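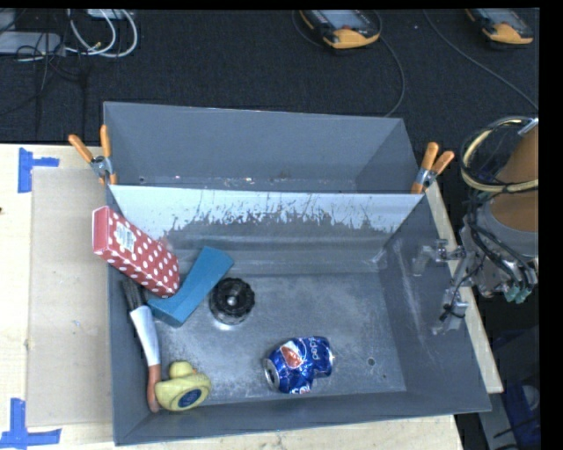 기생체는 왜 숙주의 행동을 바꾸는가?

다음 숙주로 옮겨 갈 확률이 높아지기 때문이다. 숙주의 행동이 조금만 달라져도 전파 성공률에 차이가 생기면, 그 차이를 만드는 기생체의 유전형이 다음 세대에 더 많이 남는다. 기생체에게 의도가 있다는 뜻은 아니며, 이 강의에서 쓰는 '조종'이라는 말도 그런 뜻으로 읽지 않는다.

기생생물학 개론 강의 노트
8주차: 숙주 행동 조종 (곤충과 균류, 선형동물, 흡충)

지난주 복습

지난주에는 생활사의 종류를 다루었다. 한 숙주 안에서 발육을 마치는 것을 직접 생활사, 둘 이상의 숙주를 거치는 것을 간접 생활사라고 했다. 종숙주는 기생체가 성적으로 성숙하는 숙주이고, 중간숙주는 유생기나 무성생식기를 보내는 숙주이다. 이번 주 내용은 이 구분을 안다고 보고 진행한다. 헷갈리는 사람은 지난주 노트의 생활사 그림을 먼저 다시 볼 것.

1. 용어

행동 조종(behavioural manipulation): 감염된 숙주의 행동 변화 중에서 기생체의 전파에 이익이 되고, 기생체의 유전자에 의해 일어나는 것.

확장된 표현형(extended phenotype): 유전자의 효과가 그 유전자를 가진 개체의 몸 밖에서 나타나는 것. 거미줄이나 비버의 댐이 흔한 예이고, 기생체가 바꾸어 놓은 숙주의 행동도 여기에 넣을 수 있다.

영양 전파(trophic transmission): 중간숙주가 종숙주에게 먹힘으로써 기생체가 옮겨 가는 것.

질병 행동(sickness behaviour): 감염된 동물이 덜 움직이고 덜 먹는 등 면역 반응에 따라오는 변화. 조종과 구별해야 하지만 실제로는 경계가 흐린 경우가 많다.

2. 감염되면 행동이 바뀐다고 해서 다 조종은 아니다

감염 개체와 비감염 개체의 행동이 다를 때 가능한 설명은 여러 가지이다. 첫째, 기생체의 적응일 수 있다. 둘째, 숙주의 적응일 수 있다. 체온을 올리려고 따뜻한 곳을 찾는 행동은 숙주에게 이로울 수 있다. 셋째, 조직 손상이나 영양 부족에 따른 부산물일 수 있고, 이때는 어느 쪽에도 이익이 없을 수 있다. 넷째, 인과의 방향이 반대일 수 있다. 원래 대담하거나 활동 범위가 넓은 개체가 감염될 기회도 많았을 것이다.

네 번째 가능성은 야외 조사만으로 배제하기 어렵다. 채집한 물고기에서 감염 개체가 수면 가까이에 더 자주 있었다는 결과만으로는, 감염 때문에 올라왔는지 자주 올라오던 개체가 감염되었는지 알 수 없다. 무작위로 나눈 개체를 실험실에서 감염시키고 전후를 비교해야 한다.

시험에서 이 부분을 혼동하는 답안이 매년 나온다. 관찰과 실험을 구분해서 쓸 것.

3. 사례

3.1 개미와 균류

열대림의 왕개미류에 기생하는 Ophiocordyceps속 균류는 감염 말기에 개미를 둥지 밖으로 나가게 하고, 잎맥이나 가지를 큰턱으로 물게 한다. 개미는 그 자세로 죽고, 이후 균의 자실체가 머리 뒤쪽에서 자라 포자를 떨어뜨린다. 무는 위치의 높이와 습도는 균의 생장 조건과 관련이 있다.

균사는 개미의 근육 사이에 퍼져 있지만 뇌 조직 안에서는 거의 발견되지 않는다. 따라서 균이 뇌를 물리적으로 차지해서 움직인다는 설명은 맞지 않는다. 근육에 직접 작용하거나, 균이 분비하는 물질이 신경계에 영향을 주는 경로가 검토되고 있다. 대중서에는 앞의 설명이 그대로 실린 경우가 있으니 주의한다.

3.2 귀뚜라미와 연가시

연가시(유선형동물문)는 성체가 물속에서 번식한다. 유생은 수서 곤충의 유충에 들어가 포낭을 만들고, 그 곤충이 우화해 육지로 나온 뒤 귀뚜라미나 사마귀에게 먹힌다. 숙주 안에서 다 자란 연가시는 물로 나가야 하는데, 이 시기의 숙주는 물에 뛰어드는 일이 많아진다.

여기서는 영양 전파가 아니라는 점을 기억할 것. 숙주가 먹히면 오히려 기생체도 같이 죽을 위험이 있다. 빛에 대한 반응이 달라진다는 연구가 많고, 수면에서 반사되는 빛이 단서로 꼽힌다. 다만 멀리서 물을 찾아가는 것인지, 많이 돌아다니다가 물 가까이에서만 반응하는 것인지는 따로 검증해야 할 문제이다.

생태계 수준의 효과도 있다. 개울에 떨어진 귀뚜라미는 물고기의 먹이가 되므로, 산림에서 하천으로 에너지가 이동하는 통로가 된다. 이 내용은 다음 학기 하천생태학 과목에서 다시 나온다.

3.3 달팽이와 흡충

Leucochloridium속 흡충은 육상 달팽이를 중간숙주로, 새를 종숙주로 삼는다. 포자낭이 달팽이의 더듬이로 들어가 부풀고, 색 띠를 띠며 맥동한다. 새가 이것을 애벌레로 알고 쪼아 먹는다는 것이 교과서의 설명이다. 감염된 달팽이가 더 밝고 노출된 곳에 머문다는 관찰이 있으나, 새의 포식이 실제로 얼마나 늘어나는지를 야외에서 잰 자료는 많지 않다.

3.4 개미와 창형흡충

창형흡충(Dicrocoelium dendriticum)의 제2중간숙주는 개미이다. 감염된 개미는 기온이 낮은 저녁과 이른 아침에 풀잎 끝을 물고 붙어 있다가, 기온이 오르면 내려와 평소처럼 활동한다. 한낮의 열에 노출되어 개미가 죽으면 기생체도 죽으므로, 온도에 따라 켜지고 꺼지는 행동은 기생체 쪽에 유리하다.

한 개미 안에 여러 마리의 피낭유충이 있어도 식도하신경절 부근에 자리 잡는 것은 일부이다. 이 개체는 다음 숙주에서 발육하지 못하는 것으로 알려져 있다. 나머지 개체와 유전적으로 가까운지가 이론적으로 중요한 질문이 된다. 혈연선택을 배운 사람은 해밀턴 규칙을 여기에 적용해 볼 것.

4. 기작

지금까지 제안된 경로를 묶으면 다음과 같다.

신경전달물질의 변화. 세로토닌, 도파민, 옥토파민 농도가 감염 개체에서 달라졌다는 보고가 여러 분류군에 있다. 농도가 달라졌다는 사실만으로 원인인지 결과인지는 알 수 없다.

면역계를 통한 간접 작용. 면역계와 신경계는 신호 물질을 공유한다. 기생체가 면역 반응을 조절하는 과정에서 행동이 함께 바뀔 수 있다. 처음에는 부산물이었던 변화가 전파에 유리하면 이후 선택을 받았을 것으로 본다.

에너지 고갈. 기생체가 양분을 가져가면 숙주는 배가 고프고, 먹이를 찾느라 위험을 더 감수한다. 이 경로는 특별한 물질 없이도 작동한다.

조직에 대한 직접 작용. 앞의 개미 근육이 여기에 해당한다.

5. 숫자로 보는 연습

다음은 계산 연습용 자료이다. 한 저수지에 민물고기가 2,000마리 있고 그중 852마리가 흡충에 감염되어 있다고 하자. 감염률은 42.6%이다. 일정 기간 동안 새에게 잡힌 물고기를 조사하니 감염 개체가 비감염 개체보다 개체당 2배 높은 비율로 잡혔다.

문제 가. 잡힌 물고기 중 감염 개체의 비율을 구하라. 풀이: 비감염 개체는 1,148마리이다. 가중치를 주면 감염 1,704, 비감염 1,148이 되고, 합은 2,852이다. 1,704를 2,852로 나누면 0.597이므로 59.7%이다. 잡힌 개체 수가 전체에 비해 적어서 감염률이 변하지 않는다고 가정하였다.

문제 나. 포식된 개체에서 감염률이 높다는 결과를 조종의 증거로 제시한 보고서가 있다. 2절의 네 가지 설명을 하나씩 적용해 비판하라. 풀이는 싣지 않는다.

6. 실습 안내

실습은 토요일 오전반만 운영한다. 귀뚜라미의 주광성 측정이며, 밝은 칸과 어두운 칸으로 나눈 상자에서 머문 시간을 잰다. 한 조가 맡는 귀뚜라미는 8마리이다. 영상 분석은 실습실 컴퓨터의 Plelent로 하고, 결과 파일은 Muvus에 올린다. 파일 이름에는 조 번호와 개체 번호만 쓴다. 지난 학기에 쓰던 Leris 서식은 열의 순서가 달라 그대로 붙여 넣으면 값이 밀리므로 새 서식을 내려받을 것.

개체의 감염 여부는 측정이 모두 끝난 뒤에 알려 준다. 측정하는 사람이 미리 알면 경계선에 걸친 개체를 판정할 때 치우침이 생긴다. 보고서 방법란에 눈가림 여부를 반드시 적는다.

실습실은 Eichhorn관 지하에 있고 음식물 반입은 안 된다. 결석한 사람은 같은 조의 원자료를 받아 분석만 따로 제출할 수 있으나 실습 점수는 절반만 인정한다.

7. 생각해 볼 문제

1) 숙주가 조종에 저항하도록 진화하지 않는 경우가 있다면 어떤 조건에서 그런가? 감염 빈도, 저항 비용, 감염 후 숙주의 번식 가능성을 고려하라.

2) 한 숙주에 발육 단계가 다른 두 기생체가 함께 있다. 하나는 포식을 피해야 하고 하나는 포식되어야 한다. 숙주의 행동은 어느 쪽으로 기울겠는가? 이를 확인할 실험을 설계하라.

3) 모기가 말라리아 원충에 감염되었을 때 흡혈 행동이 바뀐다는 보고가 있다. 원충이 아닌 면역 자극만으로도 비슷한 변화가 나타난다면, 조종이라는 결론을 어떻게 수정해야 하는가?

4) 연가시의 경우 조종이 끝난 뒤에도 숙주가 살아남는 일이 있다. 살아남은 숙주의 번식 성공이 기생체의 진화에 영향을 주는가?

1번과 3번은 다음 주 토론에서 다룬다. 한 쪽 이내로 정리해서 Muvus에 올릴 것. 다음 주 범위는 교재의 사회성 곤충과 사회적 기생 부분이며, 뻐꾸기의 탁란은 그다음 주로 미룬다.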